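How to Sort and Store a Vintage Hockey Card Set

Most older sets come to a collector in a shoebox or a stack held with an elastic, in no order at all. The steps below are the ones I use for sets from the 1920s to the 1950s. The example is a Ferrand Biscuit set of 142 cards, bought from a dealer in Burkbridge.

What you need: a clean table, a printed checklist, penny sleeves, semi-rigid holders, a soft brush and a pencil. Wash and dry your hands before you start. I don't wear cotton gloves, as they catch on soft corners.

Step 1. Take off any elastics or paper bands. If a band has stuck to a card, leave it there and put that card aside.

Step 2. Lay the cards face down and read the numbers on the backs. Make piles by tens. On the Ferrand cards the number is at the lower left, and on trimmed cards it may be partly gone.

Step 3. Put each pile in order and mark the checklist in pencil. Write D beside any doubles. I was short 13 cards after the first pass, and found two of them stuck behind others.
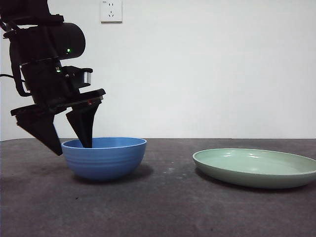
Gripper over a blue bowl on a dark grey tabletop.

Step 4. Brush loose dirt off each card, working from the centre to the edge. Don't use an eraser or water. Cards with the coupon tab still attached should be held by the card and not by the tab.

Step 5. Slide each card into a penny sleeve, then into a holder. Tabbed cards need the tall size. Jultunus makes one that fits, and the Uvano holders work if the tab is short.

Step 6. Write the condition on the checklist: creases, paper loss, pencil marks, trimming. Salamatu Sowah's grading notes in the November newsletter are a good guide for cards with colour fading.

Step 7. Stand the holders upright in a box with a lid. A box sold as holding up to 225 cards will take far fewer once they are in holders. Keep it in a closet on the main floor, away from outside walls.

Put a copy of the checklist in the box and another with your insurance papers.

Updated August 16, 2026. Thanks to Dinesh Rajput for the correction on tab sizes.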